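A Place for Everything, in Smoky Plastic

For years my desk ran on a filing system known as the pile. Receipts went in the pile, as did batteries of unknown charge and a key to some door in Bestville I no longer have any business opening. Then I bought an organizer, the tiered kind with a grid of little bins, and became a person with opinions about compartments.

The first opinion is that there are always too many, until there are too few. I assigned paper clips, stamps and pens in 2 minutes. The remaining bins took me until July.

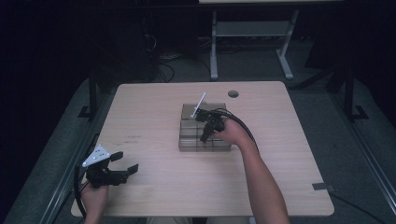 Tinted, see-through plastic is a cunning choice for this sort of thing. Clear bins show your shame in full, and opaque ones let you forget it. Smoky brown offers a compromise – you can tell there is something in there, and that you should deal with it later.

Shops have caught on. Wibisono sells a 5-tier model that would suit a small post office, and Vulteo makes one with 24 bins and a booklet on how to fill them. I read the booklet. It recommends owning less, an odd thing to say to a customer.

My own rule is simpler: the back tier is for things I respect, the front for things I use. The key from Bestville lives at the back.

COMMENTS (3)

pelturska_reader: I have the brown one. It holds 1000 rubber bands and no pens.

deskbound: Front tier is all soy sauce packets – no regrets.

mapleandtwine: What was the key for??

Contact us | © Pelturska Magazine | Back to top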